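Last updated: February

Our favourite part of the project was writing the rules! Kibet and I began with the safety notes from class and cut them down to a page anyone on the team could follow. Rule one: the home position gets marked before the arm is switched on, and we check it again after every 24 runs.
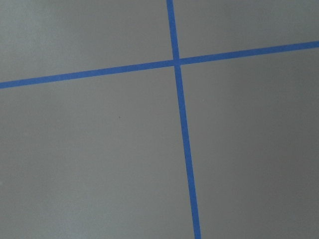
Fig. 3. Blue tape cross on the grey surface.

Tape is cheap and easy to see, so we made it our standard. Rule two says one person holds the stop button and does nothing else (Peninah was brilliant at this). Rule three is to write down every run, even the bad ones. We logged 384 and really enjoyed arguing over them afterwards!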